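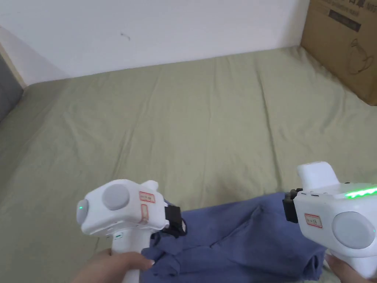

4. Demonstração manual: dobrar tecidos

Este capítulo pressupõe que o par de garras Stodero já foi emparelhado (capítulo 2) e calibrado (capítulo 3). Se saltou o capítulo 3, volte atrás. O robô aprende tudo o que lhe mostrar, incluindo o desvio de calibração, e depois repete-o com uma convicção admirável.

4.1 Preparar a superfície

1. Escolha uma superfície plana a uma altura confortável. Uma cama serve, com lençol liso e de cor diferente da peça a dobrar. Camisa azul sobre lençol verde funciona; camisa branca sobre lençol branco é um exercício de fé.
2. Estique o lençol. Alguns vincos são aceitáveis e até úteis, pois as camas dos clientes também os têm.
3. Coloque a peça amarrotada ao centro. Não a componha antes de começar. Se já vier meio dobrada, o robô aprenderá a dobrar metade.
4. Caixas, almofadas e o resto da vida doméstica podem ficar por perto, desde que fora do alcance das pinças.

4.2 Gravar um episódio

1. Segure uma garra em cada mão, pelo punho, com os dedos fechados à volta da pega.
2. Aproxime as pinças do tecido e espere dois segundos, imóvel.
3. Inicie a gravação na aplicação Dorton. O contador de episódios avança uma unidade.
4. Prenda primeiro uma ponta e depois a outra. Levante, alise, dobre.
5. Abra as duas pinças, recue as mãos e termine a gravação.
6. Volte a amarrotar a peça. Sim, todas as vezes.

Nota: trabalhe devagar, mas sem parar para pensar a meio. As hesitações ficam gravadas, e um robô que contempla uma manga durante nove segundos é difícil de explicar numa feira.

Nota: olhe para o que está a fazer. A câmara da cabeça segue a sua cara, e quem espreita o telemóvel grava o telemóvel.

CUIDADO: não ponha os dedos entre as pinças para ajeitar o tecido. Além do beliscão, a mão passa a fazer parte da demonstração, e o robô não tem nenhuma de reserva.

CUIDADO: não puxe uma peça presa nas duas pinças para lá do ponto em que fica esticada. A garantia Dolline cobre as garras. A camisa é consigo.

4.3 Quantos episódios?

O mínimo para treinar uma tarefa de dobragem simples é de 395 episódios válidos. Para várias peças e tamanhos, recomendamos 4.000, divididos por mais de um operador. Bảo Hầu, que escreveu a primeira versão deste capítulo, gravou 1.017 com a mesma camisa e pede que mudem de camisa.

Faça uma pausa a cada 76 episódios, ou antes, se os pulsos protestarem.

4.4 Rejeitar um episódio

Marque como inválido se:
- a peça caiu da superfície;
- uma das pinças saiu do campo da câmara durante a dobra;
- alguém entrou a perguntar o que está a fazer e respondeu com gestos.

Uma dobra feia não é motivo de rejeição se tiver sido corrigida até ao fim. As correções ensinam bastante. Para rever os episódios marcados antes do envio, consulte o capítulo 5.

Revisão do capítulo: dezembro de 2022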